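Print this page
E-mail this page
Reading time: 9 minutes

Getting creases, clouding and smells out of clear vinyl and other household plastics

By Digby Ngata
Updated 31st May

Clear plastic gets treated badly in most homes. It is cheap, so it goes in a drawer wadded up, comes out wrinkled and gray, and gets thrown away a year or two before it has to be. Most of what goes wrong with it can be fixed with warm water, dish soap and some patience.

These tips cover soft vinyl (tote bags, shower curtain liners, tablecloth covers, garment bags, zip cases) and, further down, hard clear plastic such as drawer bins and pantry boxes. They do not cover car windows or convertible tops, which have their own cleaners.

Check what you have

Soft vinyl bends without cracking, feels slightly tacky when warm and usually has a smell when new. Polyethylene, the stuff of dry cleaning bags, is thinner, rustles more and does not have much smell. It melts easily and is not worth trying to restore. Hard clear plastic is usually polystyrene, acrylic or polycarbonate. Polystyrene is the brittle one that cracks at the corners. Look for a recycling number on the bottom: vinyl is a 3, polystyrene a 6.

If there is no number and you can't tell, treat it as the most delicate kind. Use lukewarm water and a soft cloth and keep all solvents away from it.

Taking out fold lines

New vinyl comes folded in a packet and the folds stay in it. Hang a shower liner or table cover in the bathroom while you run a hot shower, with the door closed. Leave it there for an hour after the shower is off. Pull the hem down by hand while the plastic is still warm and clip a few clothespins along the bottom edge for weight.

For a bag, fill the sink with warm tap water, not boiling, and lay the bag in it until it goes limp. Lift it out, shake off the water, and stuff it with rolled towels so the sides are pushed out flat. Let it cool like that. Cooling is the part that sets the shape, so don't pull the towels out early.

A hair dryer on low will take out a single stubborn line. Hold it well back and keep it moving. Never put an iron on vinyl, even through a cloth. I ruined a good table cover that way in our first apartment in Geltham and the iron was never right again either.

Light scuffing comes up with a microfiber cloth and a drop of dish soap. Deep creases that have turned white are stress marks in the plastic itself and will not come out. They don't hurt anything unless they are right beside a seam, where the plastic will eventually split.
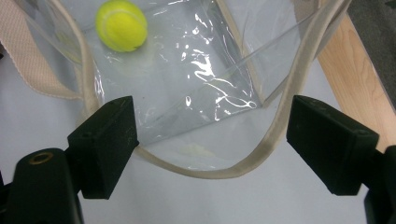

A clear tote with a tennis ball inside. Glare makes every crinkle easier to see.

Clouding

A cloudy film on vinyl is usually soap residue or hard water. Mix one part white vinegar with three parts warm water, wipe it on, wait ten minutes and rinse. Dry it straight away with an old T-shirt. Paper towels leave lint and can put fine scratches in soft plastic.

If the film is greasy, as on anything kept near a stove, use dish soap first and vinegar second. Vinegar alone just moves grease around.

Yellowing is different. That is age and sunlight, and no cleaner will reverse it. Skip bleach, which makes vinyl stiff.

Smells

Air a new bag or liner outdoors in the shade for a day or two, opened up as wide as it will go. If it still smells, dust the inside with baking soda, leave it overnight and shake it out. For mildew, wipe with the vinegar mix and dry completely before storing. Check the seams, where black specks start. An old soft toothbrush gets into them.

Ink, stickers and tape

Ballpoint ink sinks into vinyl and the longer it sits the deeper it goes. Rubbing alcohol on a cotton swab will lift fresh ink. Work from the outside of the mark in and rinse when you are done. Don't let the alcohol sit.

For price stickers, warm the label with the hair dryer and peel it slowly from one corner. Rub off leftover gum with a little cooking oil, then wash with soap. Nail polish remover will melt most clear plastics, and it works quickly.

Small splits

A patch holds better than glue alone. Cut a piece of clear vinyl with rounded corners, larger than the split by the width of your thumb all round. Clean both surfaces with alcohol and let them dry. Use a cement labeled for vinyl, such as the kind sold for pool liners. I have a tube of Brisetex that has lasted since March of last year with the cap on tight. Press the patch down under a book with wax paper between, and leave it overnight. Open a window while you work.

Clear packing tape will do for a week. After that it yellows and leaves gum behind.

Hard bins and boxes

Wash by hand. Dishwashers craze polystyrene and leave it looking frosted. For fine scratches in acrylic, rub with a plastic polish on a soft cloth in small circles, then buff. If you must sand a deeper scratch first, use 800 grit paper, wet, and go lightly. Try it on the bottom before you do the front.

The stackable Pimo bins have a lip underneath that collects crumbs and needs a toothbrush. The Witkowska boxes come apart, and the lids should be washed separately or water stays in the hinge.

Storing it all

Keep clear plastic out of the sun and away from the water heater. Roll it around a cardboard tube, or hang it over a padded hanger. If it must be folded, lay tissue between the layers and fold it in a different place each time. Don't store soft vinyl touching varnished furniture, painted shelves or hard plastic. It can soften the finish and stick.

Cold vinyl cracks. If it has been in a garage over the winter, bring it indoors and let it warm up for a few hours before you unroll it.

Print this page
E-mail this page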